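Bench Technician, Computer Refurbishment (part-time, could grow)
Bustodside Reuse Workshop
Reference: 3181
Start: May

We take in computers that offices have stopped loving, find out what is wrong with them, put it right where we can and strip them for parts where we can't. It is steady, fiddly, mildly grubby work, and we would like another pair of hands for it. Preferably hands that fit down the side of a drive cage.

The post is based at our Bustodside workshop, on the first floor above the tile shop. There is a goods lift. It works on most days, and on the other days you will get to know the stairs. You would report to Tanner Gill, who runs the benches, and share the test area with Sheldon Sandhu, who has strong views on cable ties and will share those too.

What you would be doing

Most of what comes through the door is old office desktops and small servers. You would open each one up, blow out the dust, check the board, test the memory and the power supply, replace whatever needs replacing and write it all down on a job card in handwriting that someone else can read. That last part has defeated better technicians than any of us.

A working machine gets its drives wiped, a fresh system put on and a label with its Joton number. Joton is our stock system. It is slow and it is orange, and it will log you out while you are looking for a screw. A machine that can't be saved is taken down to its parts: boards in one crate, metalwork in another, cables sorted by type and coiled. We do mean coiled. There is a drawer from before we had this rule and it is kept shut.

If you have only ever worked on tidy home-built PCs with glass sides and coloured lights, be warned that our customers' machines were put together by people who never expected anyone to look. Cables go where they go. You will need to move them out of the way, do the job, and get every one of them back on the connector it came from. 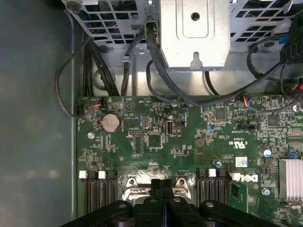

Board, drive cage and cabling inside a metal server chassis. The round silver thing is the coin-cell battery.

Coin cells are a good part of the job, as it happens. A machine that thinks it is the year 2000 is usually asking for a new one, and you will be asked to check the battery on everything you open. You will also meet fan headers, header pins and plugs that do not want to let go. Patience is worth more to us here than strength. We have had strength, and we have had to buy the replacement boards.

What we need from you

You should be able to take a computer apart and put it back together without a video playing beside you. We don't mind where you learned. College, a previous job, your aunt's spare room – all fine. You should know what an anti-static strap is for and wear it when no one is watching. You should be comfortable lifting a desktop on to a bench, and sensible enough to ask for help with a full-size server.

It would be nice if you had some experience of rack equipment, or of the Mondal contract machines, which have their own peculiar way of holding a lid on. If you haven't, Tanner will show you the trick with the lid. It takes an afternoon, mostly swearing.

We don't need a degree, a portfolio or a passion for anything. An interest in why a thing has stopped working will do.

What you get

Three days a week to begin with, with a fair chance of more once the Tisorard clearance comes in. That is a whole building's worth of kit and we have already run out of shelf. Hours are 9.30 to 5, with a proper lunch break away from the bench (crumbs and motherboards have been tried together). Pay is on our technician scale, which we will send you with the application form so that you can decide whether to bother before filling it in.

You get your own bench, lamp and screwdriver set. Please put your name on the screwdrivers on your first morning. You also get first refusal on anything we would otherwise scrap, within reason and within the size of your home.

How to apply

Ask at the workshop counter for the form, or write to Sheldon Sandhu at Bustodside Reuse Workshop, Unit 37, quoting reference 3181. Along with the form we would like one page, no longer, telling us about something you mended, or something you tried to mend and made worse. The second kind tends to be the better read and will not be held against you.

We will invite people in for a short chat and an hour at the bench with a faulty machine. You are not expected to fix it in the hour. We want to see how you go about it, and what you do with the screws.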